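OK car people, I have driven the new Amilell wagon and I need to get this all out before I forget the details. Long thread, sorry in advance!

Quick background: Van den Broek in Ureston had one demo car in for two days and I got the second slot on the second day. 27th August, first thing, still half asleep. I had the car until lunch.

If you missed the announcement, the big news is they kept the manual. A six-speed, in a small wagon, on sale in September. I had to read that line in the press sheet twice.

It's also light. 2515 pounds on the spec sheet, and you feel that the second you turn out of the lot. My own car is a good bit heavier and it feels like a couch by comparison (I love you, couch, you start every morning).

Engine is a 1317 cc turbo four. Small! I was worried it would be all lag and noise, and there is some lag under 2,000 rpm, no getting around it. But once it wakes up it pulls so cleanly through third that I kept going back down to second just to do it again.

Shifter first, because that's what everyone has been asking me in replies. Throws are short, the gates are easy to find, and it has a nice bit of weight going into fourth. Reverse is a lift-up collar and I fumbled it twice in front of the sales desk window.

Clutch is light with a high bite point. I stalled it once. At the exit. With a delivery truck waiting behind me.

Route was the old road out to Tulton and back, 49 miles in total. If you know it, you know the stretch after the reservoir where the surface goes to pieces. I wanted to see what the suspension made of that.

And it was GREAT. Firm over the sharp stuff, sure, but it settles right away, no second bounce. You can hold a line through those patched corners without sawing at the wheel.
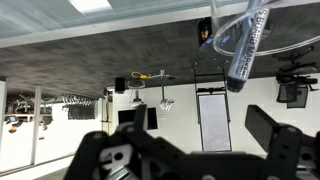
Marker in a clear cup.

Steering: quick, a little light around center, gets better the more you lean on it. There's a sport setting that adds weight and I turned it off after a mile. Didn't need it.

Brakes are fine. Good pedal, nothing grabby in town. I didn't do anything silly on a public road so I can't tell you about fade.

Inside is where you notice the price. Hard plastic on the door tops, and the glove box lid closes with kind of a clack. But there are real knobs for the heat and the fan! And a volume knob! I could have kissed the dashboard.

Seats are good for me, I'm on the short side. A taller friend sat in the back at lunch and his knees were touching. If you carry adults a lot, go sit in one before you get excited.

Cargo area is square and flat, with the back seats folding level. My folding bike went in without taking the front wheel off. There's a shallow tray under the floor that would be perfect for jumper cables and a first aid kit.

Things I didn't like: the lane alert is very chirpy and comes back on every time you restart. Wind noise by the mirrors above 60. The touchscreen took forever to find my phone, then lost it again outside Tulton.

Fuel, since a few of you asked. The trip computer said 38 mpg when I parked, and I was not being gentle. I'd want a full tank and a pencil before I believed it, but it's a nice number to see.

Colors: the demo was the dark green and it looks way better in person than on the site. The yellow is only on the top trim. There's no brown, and I'm going to keep complaining about that until there is.

Van den Broek told me their first batch for the manual is 100 cars across all their stores, and the automatic comes later. No idea how fast those go. They're taking names but not deposits yet, at least at the Ureston store.

Did I put my name down? Yes I did. Before I'd even handed the key back.

Couple of people asking about towing: not rated for it with the manual, which surprised me too. Roof rails are standard on the middle trim and up.

Going back in September when the base trim shows up, because I want to try it on the smaller wheels. Send me anything you want checked and I'll make a list. Already on there: spare tire or goo kit, child seat anchors, and whether you can shut the lane alert off for good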